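Rimura two-arm bench kit, long review from a small shop
Posted Saturday, July 16, 2022
Filed under: equipment, budgeting

Quick version first because I have parts waiting. We bought the Rimura two-arm kit for light assembly and sorting. It does the job. The arms were the easy part of the budget. Everything that goes under, around and between them is where we got the numbers wrong, and if you're planning a purchase for next year that's the part to read.

Background. Small reman shop, mostly brake hardware, short runs, lots of changeover. Not a line. We wanted something that could pick a part off the bench, present it and set it down again while a person does the fussy stuff on the next bench over. Toshio Aoki does our purchasing and he had been pushing for one bigger arm in a cage. I wanted two small ones on a table. I won, sort of, he got to pick the supplier. We went through Odport, who also quoted us the Darnurard single arm for comparison.

What comes in the box (boxes). Two arms, two bases, two parallel grippers, wrist cameras, cabling, the controller, software license for the first year. No table. No mat. No fixtures. No spare fingers, which annoyed me more than it should have. Read the quote line by line, the table shows up in all the sales pictures and I'd assumed it was included.

Setup. Two days, one of which was us clearing space. Bases went down along the back of the table, near the wall. Get a table that's deeper than you think. Ours is fine but I would have gone bigger if I'd sat down with the reach drawing before ordering instead of after. The arms can reach to the front of the bench no problem, it's the folded-back posture that eats up room behind.

Cables. Budget for sleeving and clips. The cables that come with it are long enough, long enough to be in the way too. Ours still loop back to the base on one side and I keep meaning to fix that. 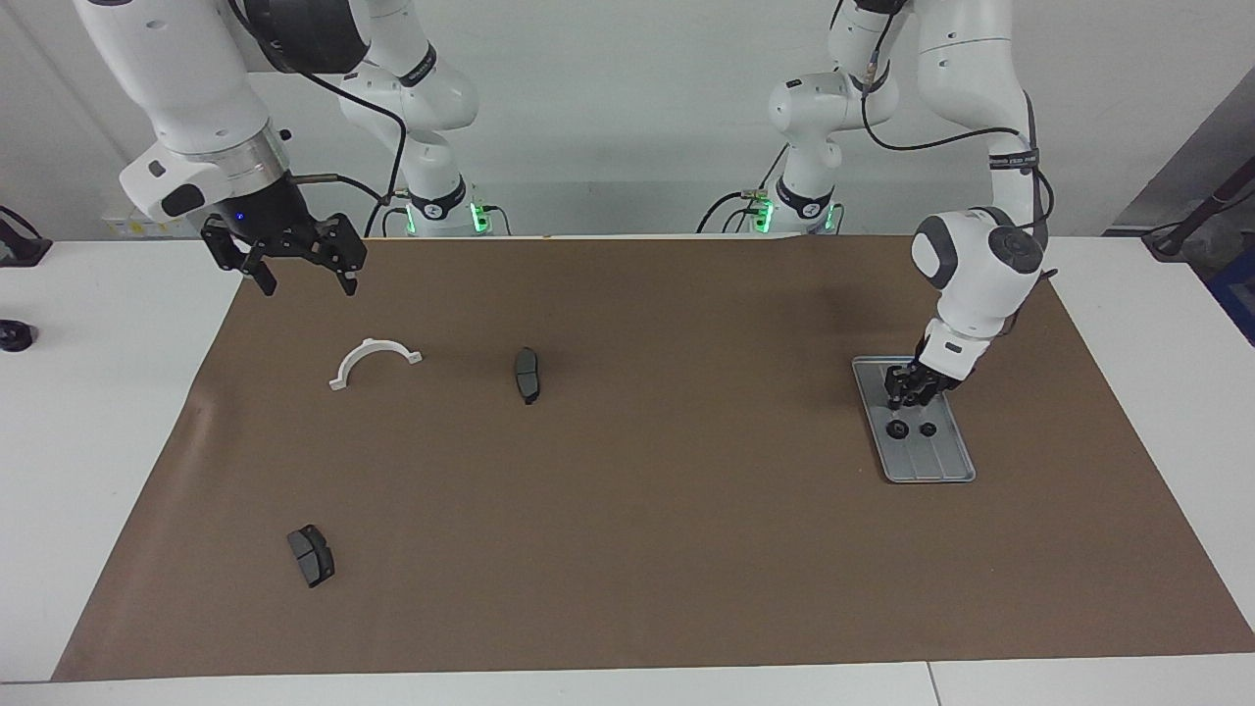
Fixtures are what I'd put first on any budget for one of these. Rimura gives you a drawing for a blank plate and leaves the rest to you, so we had our plates made by Bañez, a machine shop across town, good people, slow in summer. First one cost us $1220 with the design time in it. Second one was less because the drawing was done. The rimmed gray plate under the left gripper is the style we settled on, rounded corners and a raised edge, and I'd tell anyone to get the raised edge, small round parts wander. The pads don't have a plate of their own yet. They go straight on the brown mat, one on edge and one flat, and those are two completely different picks as far as programming goes. Plan time for both. We planned for flat only, don't do that.

The mat. Cheap item, I spent way too long on it. You want some grip and you want it matte so the cameras aren't fighting glare off a white tabletop. We tried the bare table first and hated it. Whatever you buy, tape the corners or get a stiffer one, the corner nearest the edge curls on you. I paid $32 for ours and should of bought two.

Grippers. Stock two-finger parallel. Good enough for pads, good enough for the white plastic arch pieces as long as you come in square to the flanges. Not great on small round stuff. Maricel Layug runs the bench most days and she ended up writing a slower approach for anything small, which fixed most of it at the price of cycle time. If your parts are all small and round, price the narrow fingers up front. They were $80 a pair from Odport when we asked and there was a wait.

Wrist cameras. Better than I expected. Focus is fixed so you have to respect the working distance. Fine for finding a dark pad on a brown mat, which I had worried about. Light on the housing is handy, you can tell from across the room it has power. Same with the green rings at the base of each arm. Sounds like a dumb thing to praise. After ten years with a machine whose status lamp was inside a locked cabinet, I'll praise it.

Software. OK. Menus are a mess, teach mode is good. Moving one arm at a time is simple, Maricel had the first pick going before lunch. Getting both arms to share the middle of the table without one waiting forever on the other took her a lot longer and the manual is thin there. There's a zone tool that I'd say is half finished. Support answered our emails, usually next day. One answer was just a link to the manual page we were asking about.

License renewal. Ask. The first year is in the kit price and the second year is not, and we only found out because Toshio reads footnotes. $2075 a year for both arms together, as quoted to us. Not terrible but it belongs in your plan from day one, we had zero for it. He has now put it in the spreadsheet in red.

What I'd put in a budget if I was doing it over, in the order it hurt:

Fixture plates, at least two, with design time
License from year two on
Spare fingers, both widths
A proper table, bolted, deeper than the minimum
Person hours for teaching, more than the supplier says
Mat, clips, sleeving, labels, all the little stuff

Person hours deserves its own line. Odport told us a week. It was a good deal more than a week, and that was with Maricel, who's quick. New part means new picks, new drop spots, maybe a new plate. If you do one part all year this is nothing. If you change over like we do, it's a real cost and it never quite goes away.

Against the Darnurard. Only had it on demo so take this lightly. Nicer arm, stiffer, quieter. Teach pendant is far better. But one arm, and for what we do the second arm earns its keep, one can be placing while the other goes for the next piece. With a single arm and heavier parts I'd go the other way and not feel bad. Toshio would like it noted he still thinks we should have.

Complaints, fast:
Base covers scratch if you look at them
Bolt pattern drawing in the manual was for a different base, measure before you drill
The quick start card is for one arm only
Shipping was in three lots and the controller came last, so the arms sat

Things I like, also fast:
Easy to clean up around
Small enough to work next to, with the speed set low and a proper risk assessment done (do one, budget for that too)
Stops when it ought to
Arms have held position fine, no re-zeroing so far

Would I buy it again, yes, with a bigger number in the fixtures row. Four out of five. We've got another plate on order for the pads, supposed to be here in September, and I'll add to this once it's on the bench and Maricel has had a go at it. If anybody has run the narrow fingers on brake hardware please leave a comment, I'd like to know how long the pads on them last before I order.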